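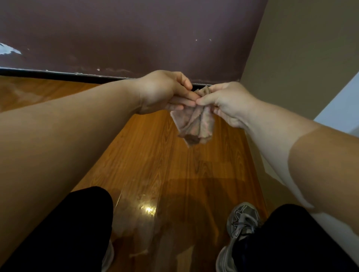 How I wash and look after my cleaning rags

I've had a few messages asking how I keep a rag drawer going without it turning into a smelly heap, so I'm writing the whole routine down in one place. It's very low-tech. If you've got a bucket, some soap and somewhere to hang things, you can start this afternoon.

I gave up on paper towels when we moved into the flat on Akolgo Road. The old tenants had left a bag of worn T-shirts in the cupboard and I cut up the lot. Some of those are still going, thin as anything and no particular colour any more, and they're the best rags I own. New cloth pushes water about. Old cotton drinks it up.

What you need

A bucket (mine's a Norex one with a pouring lip, but any will do)
A bar of plain laundry soap
Washing soda
Rubber gloves if your skin is fussy
A line, an airer or the back of a chair

Sorting first

Shake everything outside, then make two piles. Greasy and grimy rags go in one, and dusting cloths in the other. Anything that's touched paint, white spirit, wood oil or that sort of thing doesn't go in either pile. Oily rags can heat up and catch fire on their own when they're bunched together, so I lay those out flat and separate outdoors, well away from the house, until they're properly dry and stiff, and then they go to the tip. Check what your council wants done with them. Please don't skip this bit!

The soak

Fill the bucket with water as hot as your tap gives you and stir in two tablespoons of washing soda. Greasy rags go in for an hour or so, or overnight if they've been anywhere near the cooker. The dusty ones only want twenty minutes in a separate lot of water. I used to put the whole lot in together and ended up with dusting cloths that left a film on the windows, which took me ages to work out.

The water will go a horrible colour. Tip it, refill, and have another look. If it's still like gravy, soak again.

Rubbing

Take one rag at a time, rub the soap bar straight onto the worst patch, fold the cloth over on itself and rub the two halves together between your knuckles. Go along in strips so you don't miss any. Stains that won't shift after a couple of goes can stay where they are, as a rag is allowed to be stained. I'm only after getting the grease and the smell out.

Rinse until the water runs clear and the cloth stops feeling slippery. Leftover soap makes them stiff and they won't soak anything up afterwards.

Wringing

Old fabric tears if you're rough with it, so fold the rag lengthwise into a loose rope first. Hold it with your hands close together, nearly knuckle to knuckle, and twist one away from you and the other towards you. Then move along a bit and do the next section. If you grab it by the two far ends and crank, all the strain lands in the middle and that's where it'll go. (I've lost a lovely bit of flannel that way.)

Stop when it's only dripping slowly. Give it a good snap to get the creases out and pull the corners square.

Drying

Hang each one on its own, never doubled over. Outside is best, obviously, though I manage on an airer from October to about May. They need to be bone dry before they go away, seams included if you've left any on. One damp rag at the bottom of the drawer and you'll be washing every single one again.

Frayed edges

I leave mine. If the threads are catching on things, trim them with scissors, or run round with pinking shears when you first cut the cloth up. Hemming a rag is more effort than I'm prepared to make.

When to move them down a grade

Mine go from kitchen to bathroom to floors, skirting boards and scuffed walls, and then to the bike chain, and that's the last job they ever do. Once I can see daylight through one it goes straight to floors. A very thin rag is brilliant for getting along the top of a skirting board, by the way, as you can poke it right into the gap with a fingertip.

A note for painted walls: use a clean, barely damp one and go lightly, especially near any chips, or you'll lift more paint off. Try a corner behind the door first.

I do a bucketful every fortnight or so and it takes me less time than the washing up.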